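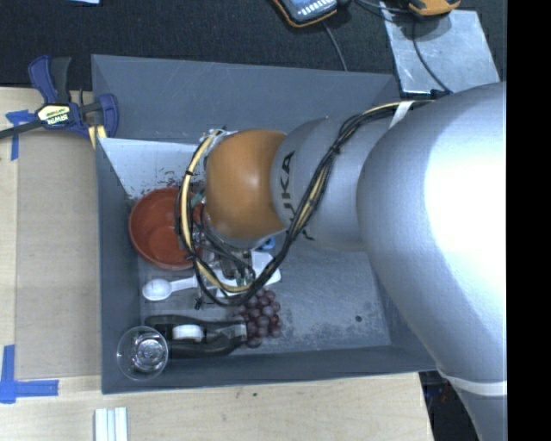 KUKA arm over the grey test bin, mixed household items.

How many grasp attempts before a success rate means anything?
Posted by Adanech Mersha, March 2, 2021

Hello all, and thank you in advance for your patience with a beginner! I'm working through the Skevley paper on picking mixed objects out of a bin, the one where the arm learns from its own failed grasps. They report 3757 attempts in total, but only 553 of those were on objects the arm hadn't met in training, and the headline result rests on that smaller set. Our bin is much the same idea (a bowl, a spoon, grapes, a drinking glass and so on) and I'd love to compare our numbers with theirs. Is 553 enough, or am I fretting over nothing?

Tromeck
Should be plenty. We did far fewer.

Nokance
Welcome, Adanech! I'd say it depends what you want to claim. For one overall rate, 553 is quite comfortable, and you'd be within roughly 5 points either way. The trouble comes when you split it up by object, as a clear glass and a bowl are such different jobs, and you may find you've only 10 tries left on the thing you care about most. Also do check how they reset the bin. If they left everything where it lay after a miss, the next attempt isn't really a fresh one, and the true spread will be wider than the sums suggest. We got caught by exactly that in January and had to redo our tables, which was no fun at all. Write down every reset, even the dull ones, and report each object on its own line.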